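# Cista 灰色敞口金属料箱:页面说明与我们的保留意见

型号 715 · 单只售价 2044 元 · 无盖
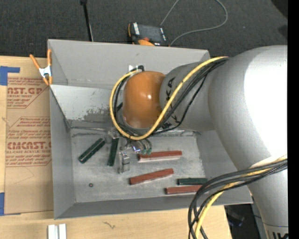
*Cista 料箱,置于浅色木台面上。箱内斜板带有磨痕。*

先说清楚:我们卖这只箱子,但不打算替厂家把宣传册念一遍。Cista 的宣传册上写着“一箱到底,十年如新”。十年的事我们没法验证,“如新”这两个字倒是可以直接划掉。内侧浅色斜板上有一块发暗的磨损,旁边还有些细划痕,图里看得见。金属零件丢进金属箱子,就会是这个样子。如果您介意外观,请买塑料周转箱,便宜得多。

## 箱体

四面是较高的金属板,顶部敞开,后壁平整,颜色是普通的灰。后壁下方接一块颜色较浅的内板,向箱底倾斜。厂家管它叫“导流斜面”,说能让零件自动滑到中间。我们试过短棒料和小支架:短棒料多数会滑下去,支架常常挂在半路,得用手拨。所以“自动”二字请打个折扣来听。

高侧板的好处是零件不容易蹦出来,坏处也明摆着:个子不高的人要弯腰伸手去够箱底。仓库的 Rungnapa Thaweesak 用了一个月,意见写得很短:“装得多,捞得累。”她后来把箱子从工作台挪到了矮架上。

## 参数

| 项目 | 内容 |
|---|---|
| 型号 | 715 |
| 材质 | 金属板,灰色表面 |
| 结构 | 敞口,内侧带斜板 |
| 标称载重 | 50 公斤 |
| 箱盖 | 无,也没有选配 |
| 单价 | 2044 元 |
| 现货 | 93 只 |

标称载重是厂家给的数,没有附测试报告。我们问过两次,得到的答复都是“留有余量”。余量多少,没有下文。在拿到报告之前,我们建议不要装满重件后再抬着走。

## 放在哪里

直接搁在木台面上可以用,但箱底是硬的,拖动时会伤台面,垫一张橡胶垫就能解决。垫子我们不配,五金店随便买一张即可。放地毯上也行,只是碎屑掉进绒里很难清,能避开就避开。

不要放在室外。表面划破之后会不会生锈,厂家的说法是“正常使用不会”。什么叫正常使用,说明书里没有定义。

## 和另外两款比

**Stiron 敞口箱**:侧板矮一截,取件顺手,没有斜板。每天伸手进去几十次的工位,我们反而推荐它。

**Trolteck 带轮料箱**:轮子确实方便,刹车一般,稍有坡度的地面就别考虑了。价格也最高。

**Cista 715**:适合零件杂、量大、箱子不怎么挪动的地方。要说它值不值 2044 元,得看您现在用的是什么。如果手头的旧箱子还没变形,我们看不出急着换的理由。

## 买家常问

**斜板能拆吗?**
不能。厂家的销售曾口头说可以,Wannasri 店里的师傅试着拆过,没拆下来,还蹭掉了一块漆。

**边缘割手吗?**
我们收到的这批,上沿处理得还可以,内角有毛刺。戴手套,或者自己用锉刀过一遍。

**磨痕算质量问题吗?**
不算,退换货也不接受这个理由。凹陷、开裂、到货时箱体歪斜,可以退。请在签收时当面检查,拍照留底。

**会出带盖的版本吗?**
厂家三月份说“正在考虑”,去年也是这么说的。

## 订购

可零买,满十只送货上门,不足十只请到 Wannasri 门店自提。箱子不能折叠,来取货请开面包车,轿车后备箱放不下。

批量询价找 Panya Siriwan,下午两点以后电话比较好打通。他会先问您装什么零件,请把尺寸和单件重量准备好。想先看实物的,Wannasri 店里留了一只用过的,磨成什么样都可以自己摸,看完再决定。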